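# A tábua que nunca viu uma cebola

Comprei a tábua em julho, numa feira de marcenaria em Kamville, e a intenção era das mais honestas: cortar pão. Quem me vendeu foi a Nkechi Nwosu, que faz tábuas de bordo numa oficina pequenina a que deu o nome de Plonda, e que me explicou durante uma boa meia hora (eu só tinha perguntado o preço!) como se colam as tiras, como se alternam os veios para a madeira não empenar e porque é que o óleo mineral ganha ao azeite. Paguei 70 euros, achei caro, disse que não achava caro e trouxe-a para casa debaixo do braço, toda contente.

Pois bem, a tábua nunca viu uma cebola. Na primeira noite pousei-a na mesa e fiquei a olhar para ela como quem olha para um mapa. Há tiras quase brancas, outras a puxar ao mel, e quando a luz da tarde entra de lado os desenhos da madeira parecem curvas de nível. Espetar ali uma faca de serrilha? Não fui capaz.

Foi a minha amiga Marites Bautista que resolveu o assunto, sem querer. Veio jantar, trouxe um saco de peças coloridas que tinha comprado para os sobrinhos – estrelas, cilindros, cunhas, coisas assim, pequenas – e despejou tudo em cima da tábua enquanto eu tratava do arroz. Quando voltei da cozinha já ela tinha inventado um jogo. As regras cabem num guardanapo: espalham-se as peças, cada jogador empurra uma de cada vez, só com a ponta de um dedo, e ganha quem encostar primeiro as da mesma cor. Não se pode levantar nada. Se cair uma peça da tábua, perde-se a vez e serve-se o vinho aos outros.

Parece fácil e é de arrancar cabelos. Uma peça redonda foge para onde quer. A estrela, pelo contrário, agarra-se à madeira pelas pontas e roda quando devia andar, e as cunhas têm um lado bom e um lado péssimo que só se descobrem a jogar. Jogámos até à meia-noite, o arroz ficou por comer e eu perdi duas partidas seguidas por causa de um cilindro.

Desde então andei a experimentar superfícies, que isto quando me dá, dá-me a sério. O vidro é rápido demais, a toalha é um desastre, a fórmica da cozinha serve mas faz um barulho horrível. O bordo é outra conversa: as peças deslizam com um bocadinho de resistência, o suficiente para se sentir no dedo o momento em que vão virar. A Nkechi, quando lhe contei, riu-se imenso e recomendou-me uma passagem de lixa 400 antes do óleo, sempre no sentido do veio. Fiz isso num fim de tarde e fiquei parva com a diferença. 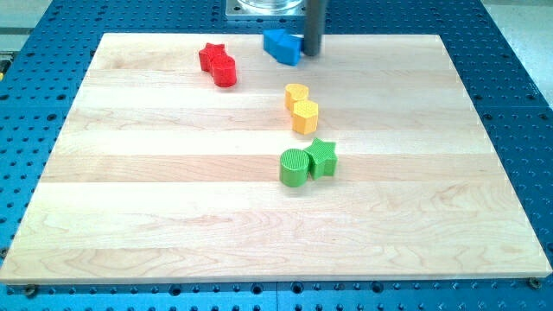
As cores também contam mais do que eu pensava. Vermelho e azul sobre madeira clara veem-se do outro lado da sala, e isso dá jeito quando há gente em pé a mandar palpites. A Marites insiste que se deve jogar pela diagonal, a começar pelo canto mais afastado, e eu insisto que ela diz isso porque tem os braços compridos.

Entretanto encomendei uma segunda tábua, mais pequena, à loja Gindstead, só para o pão. Chegou ontem. Ainda está embrulhada, mas já espreitei por uma ponta e o veio é lindíssimo, de maneira que vamos continuar a partir o pão à mão.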